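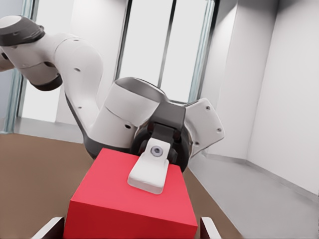
Category: Student Projects / Pre-Run Inspection

Rorcombe Robotics Club
Block-sorting project, simulation round
Checklist completed 1/20/23. Comments are the inspector's own and will not be softened.

Scene: Jovberg room, cube task
Simulator: Sastier
Controller: team build, forked from the September one

1. Scene file loads without errors. PASS
Comment: Third try. The first two were typos in the path, both mine.

2. Arm model complete, no missing links or floating shells. PASS
Comment: White shells, dark joint rings, even the little screw holes. Somebody modeled the screw holes and left our grading script without a single comment line.

3. Finger pad contact. CHECK AGAIN
Comment: Pad is on the top face of the red cube. Read the contact force off the log before touching the gain. Limit is 40 in the config, and please stop editing the limit to make the warning go away.

4. Emergency stop key mapped. PASS
Comment: Yes, in simulation too. You will be using the same key on the real arm in the Phetsri lab, and your hand should know where it is.

5. Lighting. PASS WITH COMMENT
Comment: Window is blown out. The color classifier trained on this room, so leave it alone until after the demo.

6. Run log saved under team name. FAIL
Comment: "final_final_3" is not a team name.

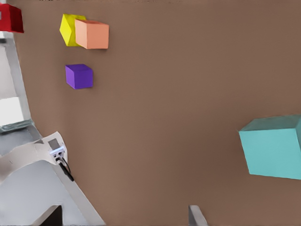

7. Cube layout and spacing

7a. All five colors on the table: red, yellow, orange, purple, cyan. PASS

7b. Minimum gap between cubes. FAIL
Comment: Yellow and orange are pressed together. The gripper wants room on both sides of a block. Respawn or write a nudge move.

7c. Orange reads as orange. CHECK AGAIN
Comment: It is closer to salmon. Widen the threshold, but keep it out of red's territory.

7d. Cables clear of the work area. CHECK AGAIN
Comment: Two black ones run along the table edge from the small device. Add them to the collision list.

8. Batch run. NOT STARTED
Comment: Target is 1000 episodes. The last batch quit at 498 when the laptop went to sleep. Change the power settings first.

Result: hold. Fix 6 and 7b, recheck 3, 7c and 7d, then resubmit.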